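Speaker notes - "The Skirt You Already Own" - evening talk, Lernmont library, downstairs room

Start when the door stops opening. Say hi, say where the restrooms are, thank Dorothy Wainwright for the coffee.

Opening: ask who has something in the closet with a broken zipper. Wait for hands. Mine sat there for 17 months, so no judging.

Okay, so how I got into mending. I paid 599 for a winter coat from Hernura, back when I had the office job, and the lining gave out at both armpits by the second winter. The shop wanted me to buy a new one. My aunt wanted me to hand it over and stop whining. She fixed it at the kitchen table during a ball game and I sat there thinking, wait, that's all it is? (Pause. Pass the coat around here. Get it back this time!)

Next part is thread. Don't go long on this, I always go long. Polyester for almost everything, cotton if you plan to dye it, and please throw out the old spool you inherited if it snaps when you tug it. Do the tug test with the spool from my bag. Sofia Abreu will ask about silk. Tell her we'll talk after.

Hems: show the blind stitch on the big felt piece so the back row can see. Go slow. Most people pull too tight and get that puckered line, and then they think they're bad at sewing. You're not bad at it, you're just pulling. Let the thread lie there. Have everybody try 2 inches on their scrap - set the timer on my phone, and walk around while they do it.

Musyoka's story about the wedding pants goes here if we're on time. If it's already past 7:30, skip it, he's heard me tell it anyway.

Pleats. This is the bit people came for, going by the sign-up sheet. Baste before you press, every single time. Use a press cloth on dark fabric or you'll get shine, and shine is forever. Pin at the hem too, since the waist end will look perfect while the bottom wanders off on you. Let it cool flat before you pick it up. I know it's tempting.
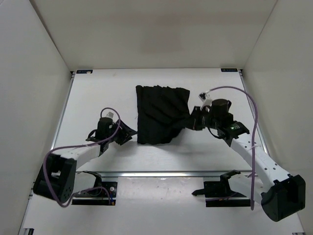 Black cloth in both of these, and the second one has the pleats spread out.

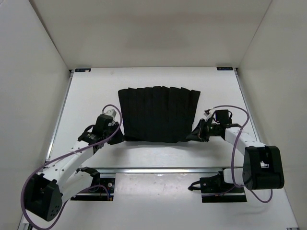 If the pleats have gone soft all over, steam won't save them for long and you're better off paying a cleaner. I use MacPherson, takes them about a week. Ask for the price first.

Questions. Repeat each one out loud, the room eats voices. Likely ones: can I hem jeans by hand (yes, with a thimble), which machine should I buy (borrow one first - Mwanahawa Masanja has the loan list), do I do alterations for money (no, sorry, I really don't).

Before they leave: needles back in the tin, scissors to Brian Odera. Next one is in September, sweaters and moth holes, bring the sad ones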